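Review: Drolari hand-held gripper kit, bought for a small automation budget

Short version for anyone with a meeting in ten minutes. Good kit. Buy two if you can, budget for spares from the first day, don't believe the quote you get first. Four out of five. The rest is detail.

We are a small outfit, light assembly and packing, and we've been putting off automation for years because every proposal that came in was the size of a house deposit. A full arm with cell, guarding, integration, the lot. Last July we agreed to stop asking for the whole thing and buy in stages. Stage one was hand-held grippers. You carry one round, pick things up with it, record the picking, and find out which of your jobs a two-finger gripper can do at all before you spend proper money on an arm to hold it.

So this is a review of stage one. I'll do an arm review when there's an arm.

What we looked at

Three suppliers. Grinen, who only really wanted to sell us the arm and treated the hand-held as a free gift with purchase. Kuipers, who had a nice solid unit but a lead time nobody would put in writing. And Drolari, who sell the hand-held on its own, with fingers as a separate line. We went with Drolari, bought through Wiswood who do the reselling and first-line support round here.

The price. I'm going to give ours because I hate reviews that don't. 652 per kit before VAT, in pounds, with one set of fingers and the carry case. Spare fingers extra, mounting plate extra, the better cable extra. Our first quote left all three out and looked lovely. Get the quote with everything on it, then ask what else people usually order in the first three months, then get it done again.

We'd set aside 1000 per station for stage one, thinking that was generous. It was just enough. Nothing left for a decent lamp, so that came out of the general pot.

Setting up

Quick. Out of the case and in the hand the same morning. The leaflet is thin but the steps are in the right order, which is more than I can say for the last label printer we bought. Calibration took two goes, first one failed with a message that meant nothing to anyone, second one went through without us changing anything. Wiswood said to do it with the fingers fully open and leave it alone till the light settles. It isn't in the leaflet. Should be.

Updates come as a download. Did one so far. Fine.

In use

We started it on a big white table with small stuff, on the grounds that small stuff is where the money is for us. Anyone can pick up a box.

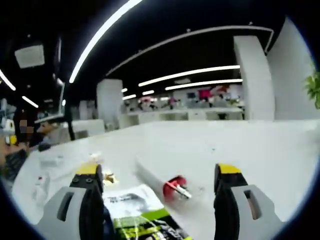

Posted 27 Mar 2018 | Filed under: Equipment reviews, Automation on a budget | By the workshop desk

The fingers first, as they're what you're paying for. Light gray outer plate with a long slot through it, black pad on the inside, bright yellow tip. The yellow is a good choice and I'd have laughed at anyone who told me I'd care. On a white table with white paper about, you can find the tip straight away when you're lining up on something small, and when you go back through recordings later it's the first thing your eye goes to.

Opening is wide. Wide enough for most of what we pack. Grip on hard things is very good, little metal-ended bits and plastic bits come up cleanly if you go in square. Come in at a slant and they roll. You learn it in an afternoon, but put that afternoon in the plan, times however many people will be using it. We didn't and the first week's recordings were mostly no use.

Paper is the weak spot. A flat sheet on a flat table is hard going. You can push it to the edge and take it from there, or crease it, and neither is something you'd want an arm doing all day. If your work is mainly sheets, leaflets, thin card - look at suction instead and save yourself the money. We found that out for the price of one kit, and I count that as money well spent, the same lesson with an arm attached would of hurt.

Soft crumpled things, wrappers and so on, better than expected. The pads give a bit.

Clear plastic is a nuisance. Gripping it is no bother, but it doesn't show up well on the recordings unless the light is right, and long bright ceiling strips are not the right light. Budget for lamps. I said that already. Budget for lamps.

Wrist ache. It's not heavy to pick up and it's not light after an hour. Our people swap every half hour now and nobody minds it. If you're working out labour for a recording job, don't assume one person per kit for a full shift. Two people per kit, swapping, with something else to do in between. That changed our stage one cost more than any of the hardware did.

Wear and spares

The pads are going to wear, that's what they're for. Our first set was replaced after five weeks of daily use. Not dead, just polished smooth where they meet, and smooth pads drop things. Changing them is a small screwdriver job. Do it over a tray, the screws are tiny and the floor eats them.

Plates still fine. Tips fine, one scuffed. Slots collect fluff, blow them out now and then.

Spare sets come up to a fortnight after ordering, so hold one in the drawer. We hold two. Wiswood will do a standing order if you ask and there's a small discount on it that they do not advertise.

Support

Wiswood answer the phone. Real help on the calibration thing and honest about the paper problem when we rang up, though it'd have been nicer to hear it before we paid. Drolari direct are slower, email only, polite. One ticket still open about the cable, which is too stiff where it meets the body and wants to pull your hand round to the left. The better cable mostly cures it. The better cable should be in the box at this price. That's where the missing star went, that and the leaflet.

Planning notes, for whoever is doing the spreadsheet

These are off my own sheet, tidied slightly.

Kit, with the better cable and mounting plate. Treat as one line. They are not optional whatever the price list says.

Spare fingers, one set per kit on the shelf always.

Lamps. Third mention.

Table space. Leave a clear run of table in front of whoever's using it and keep it that way, it fills up with bottles and boxes and bits of paper if you let it. Ours does. If you're short of space you're really budgeting for another table.

Storage. Recordings are large. We filled a drive in the first month and bought another in a panic at a silly price. Buy it at the start.

People's time. Biggest line by a long way. Learning, swapping, going back through recordings and throwing out the bad ones. I'd put double what you first think and then see.

Arm, later. Do not let anyone fold this into stage one to get you a bundle price. We were offered a bundle by Grinen that saved a fair bit on paper and committed us to an arm before we knew a thing about our own jobs. After 4 months of hand-held work two of the jobs we'd have bought the arm for are crossed off the list, and one we'd never considered is at the top. So the bundle would have been for the wrong arm.

Against the Kuipers

Fair to say we only had the Kuipers on loan for a few days. Better made, I think. Heavier handle, nicer trigger, cable comes out of the back where it should. Dearer, and fingers are fixed, so when the pads go the whole finger goes. Over a year that adds up fast. If you're only going to do a short burst of recording and then put it in a cupboard the Kuipers may well work out cheaper to live with. For daily use I'd stay with the Drolari.

Never got the Grinen unit on its own so can't comment.

Would I buy it again

Yes. Already have, the second kit went on order last week and I've asked for a third in next year's plan. Would order it with the cable, two sets of spares and the drive all on one purchase order this time, as going back for sign off four separate times made me very unpopular upstairs.

Who shouldn't bother - anyone handling mostly flat sheets, anyone who already knows exactly which arm they want and why, and anyone who can't spare the people. It'll sit in its case.

Scores

Gripping, small hard parts: 5
Gripping, paper: 1
Comfort: 3
Set up: 4
Spares and upkeep: 4
Support: 4
Value, with all the extras counted: 4

Will update when the cable ticket is answerd, or when the second set of pads goes, whichever is first. Questions in the comments, I look at them most lunchtimes.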